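Arkimance Two-Leaf Packing Table, cream top
Reviewed 18/06/2024

I send things to people for a living, mostly second-hand phones, and until this spring I did it on the floor. My knees raised the matter several times. The Arkimance was 375 pounds from the Vandport shop, delivery extra, and the delivery was to the kerb, which is a charming word for the wrong side of a wall.

Assembly first, so we can get the grumbling done. The booklet has 12 steps and one drawing. Step four assumes you own a second person. I did it alone with the legs propped on a suitcase and lost a bolt under the cooker, where it will remain until the house is sold. The spare bag had one in, so credit to somebody at Arkimance for knowing their customers.

The top comes as two panels that butt together, a narrower one for the back and a deeper one to work on. I was all set to hate the join. Pens find it, and a label written across it looks as though it was done on a bus, but the panels themselves sit level and after a week I had started using the line as a border. Tools and tape live behind it. The thing being packed lives in front. I have been trying to keep a desk tidy since school and it took a gap between two boards to do it.

Cream was a gamble. The other choice was a grey called Tosum Mist, and I have enough weather as it is. White boxes do rather melt into it, so the lid of a phone box can go missing while you are looking straight at it. Small black things show up beautifully. Coffee shows up beautifully too.

Most of my day goes on the same job: phone into tray, lid, tape, next. You want both halves of the box open side by side with elbow room all round, and on my old desk (an Ayaaba, bought for its looks) one half was always on the chair. 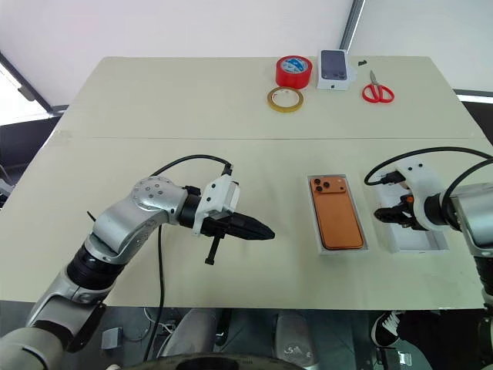 The tape, I should say, rolls. The top is very smooth and a roll set on its edge will go for a wander if you nudge the table, so lay it flat or learn to catch. A raised lip along the back would have cost them pennies. Scissors stay put, and slide off it nicely when you want them.

It wobbles a little if you lean on the front corner. I tightened everything, then tightened it again, and now it wobbles with more conviction. For packing it doesn't matter. I wouldn't write a novel on it.

Four stars. I'd have gone to four and a half if they had carried it over the wall.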